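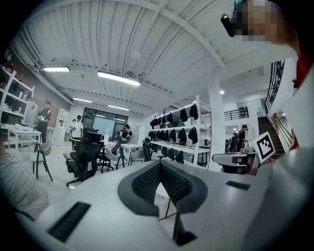 Janus – Progress Report, Milestone 7
Prepared for: Horex Publishing
Prepared by: Amparo Calvo, producer, Jeler
Date: 08/10/2026

Status

Milestone 7 is complete except for controller remapping, which moves to the next milestone. The delivery build is 412. Please don't review 411, which went up on the shared drive first and has a save bug described below. If your QA team already started on 411, their notes on art and audio still apply, but anything to do with saving or loading should be checked again.

Spending is within the amount agreed for the period. The full breakdown is in the spreadsheet sent with the invoice and I won't repeat it here.

What was delivered

The Villa chapter can be played from start to finish. In the June report it ended at the courtyard door and the player was sent back to the menu. The cellar, the upper floor and the garden are now in, all with final geometry. Lighting is final in the cellar and on the upper floor. The garden still uses the flat daytime setup and looks out of place next to the rest.

The two-view mechanic, where the player switches between the front and back versions of a room, now works in every room of the chapter. The switch used to pause the game for a moment while the second version loaded. We now keep both versions in memory and swap them, so the pause is gone on PC. Memory use went up as expected. On the handheld target we are over our limit in the library, which has the most props of any room, and we will have to cut or combine some of them.

Dialogue for the chapter is recorded and placed. Subtitles are in for English only. The text for the other languages went to the translators after the script was locked, and one scene has changed since then – the conversation on the stairs, which lost its last four lines. We have sent them the new version.

The hint system was rebuilt. It used to run on a timer and players told us it gave away answers they were close to finding. It now waits until the player has tried the same object several times without result, and it can be turned off in the options menu.

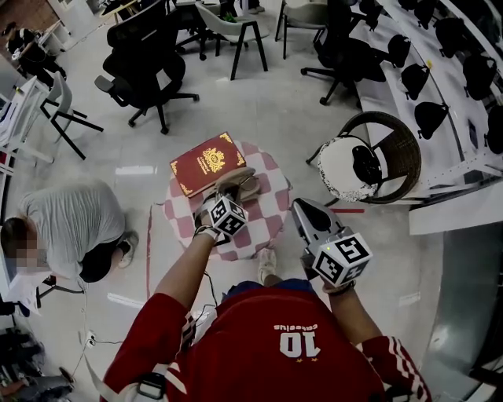 A beige shoe on the round table, with a gripper in each hand.

The save bug

In 411, saving while the back version of a room was showing stored the player's position but left out which version they were in. On loading, the player appeared in the front version, sometimes inside a wall. The fix in 412 stores the room state with the position. Old saves made in 411 can't be repaired and should be deleted. We have added this case to the list we run before every delivery, along with saving during a door animation and saving while a hint is on screen.

Closed playtest

The closed test ran on the opening chapter and the first half of the Villa. Nearly 3,000 players had access. We collected crash reports, completion times and a short survey at the end.

Most players finished the opening without trouble. The biggest drop came at the clock puzzle, where many people stopped and didn't come back. The survey comments were fairly clear about the cause. Players understood that the two clocks were linked, but the one in the back version of the room was hard to read, and they assumed it was decoration. We have made its face larger, moved a lamp next to it and added a ticking sound that gets louder as the player gets near. We haven't tested the change outside the team yet.

Other points that came up often:

The walking speed is too slow in the garden. We agree and have raised it there, with no change indoors.

Players want to reread notes they have picked up. A notebook screen is planned and the art is finished, but there is no code for it at present.

Several people asked for a way to skip the opening sequence on a second playthrough. This is in 412. Hold the cancel button.

The music was well liked. A few players found the cellar track too loud compared with the voices, and we have brought it down.

Crashes were mainly limited to one family of older graphics drivers. We can reproduce the crash in the office. A workaround turns off one of the shadow passes on those machines, and the difference is hard to see except in the cellar.

Controller support

Standard controllers work throughout the game, including the menus. Remapping doesn't work yet. The screen is there, and changes can be made on it, but they are lost when the game is closed. This was listed in the milestone and we didn't deliver it. The input code was written early in the project and stored its settings in two separate places, and merging them took longer than I had planned for. It is the first item on the list for the next period.

Vibration is in for doors, the two-view switch and the clock. It can be turned down or off.

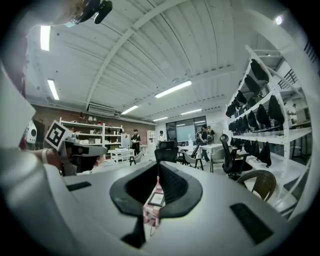 Two hand-held grippers, the nearer one in pale gray-white.

Team

Our second environment artist started in June and is now working on the garden full time. We are still without a dedicated tester. Testing is shared among the designers, and the save bug in 411 is the kind of thing that gets through when people test rooms they built themselves. I would like to bring forward the tester position from the final phase of the budget to the next period. The total stays the same, but the payment schedule would need a small change. A revised schedule is attached for your approval.

Risks

Handheld memory. If we can't get the library under the limit by combining props, we will have to split the room in two with a door between them. That would mean changing one puzzle and re-recording a few lines.

Translation. The late change to the stairs conversation is small, but any further script changes would start to affect the delivery of the subtitles. The script for the Villa is now closed except for errors.

Final chapter. The design is approved on our side but only two rooms have been blocked out – the entrance and the mirror hall. I consider the current date possible, with little room for extra work.

Next period

Controller remapping, with settings saved correctly
Final lighting in the garden
Library memory on handheld
Notebook screen, first working version
Remaining rooms of the final chapter blocked out
Second closed test, covering the full Villa chapter

What we need from Horex

Approval of the revised payment schedule for the tester.
A decision on whether the store page should show the two-view switch in its first trailer. The trailer edit is waiting on this.
Access to a second handheld development unit. The one we have is shared between programming and art, and the library work needs it on both sides.

Amparo Calvo
Jeler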